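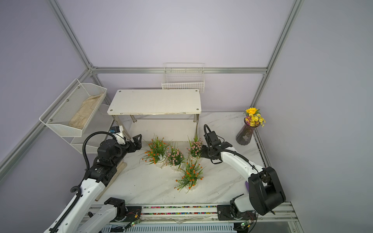

The two-arm cell at Fulusix, in Salem.

The technician who looks after it starts with the cables. "They get tugged all day," she told me, "so I run my fingers down every loop."

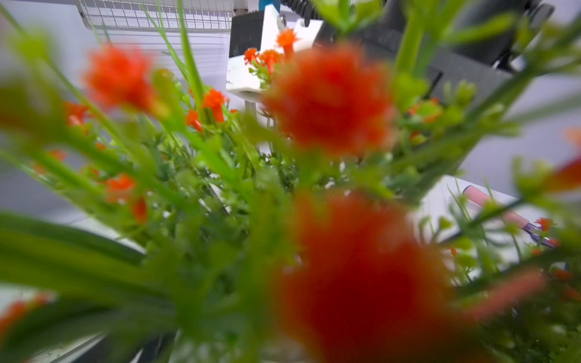
The wrist cameras come next – a soft cloth, never spray. She'd happily talk lenses until January!
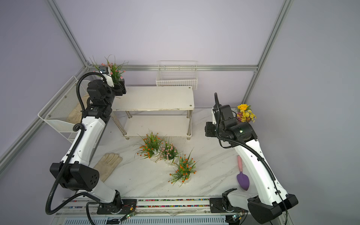 And the rail? "Vacuum first, then wipe. I do it every 14 days and write it down." I asked what she replaces most. "Finger pads," she said, laughing. She keeps 8 in a drawer.

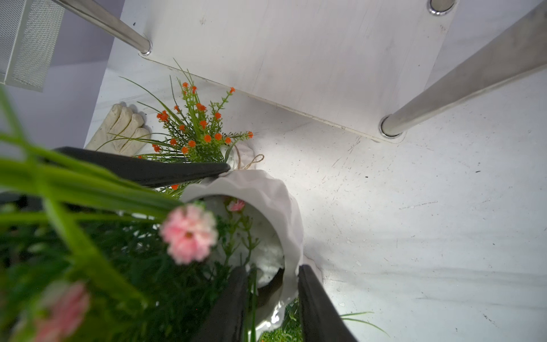 Setting the grip

"Start low," she told me, "and go up 2 clicks at a time."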